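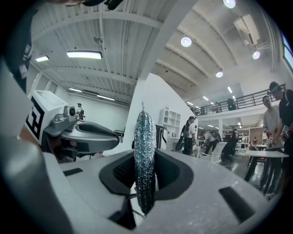

Glitter piece in the gripper, main floor

Has anyone here had their bench work changed over to gripper tools? Our shop started in April and I used to pack by hand, 807 pieces on a good day. Now I hold the tool and my count is way down. Will they cut my hours?
Hortensia Mosquera

Depends on the shop. At Gisler they stopped using piece counts for the first 2 months and paid a flat rate. Ask for that in writing. My wrists got sore at first — switch hands and take your breaks. Hours stayed the same for me, but two people on my line moved to inspection and didn't get a say in it.
Windent

Ask your lead. We went from 1,000 a shift to around 71 percent of that and it came back up.
Clindora

Thanks, I'll ask about the flat rate before my next shift.
Hortensia Mosquera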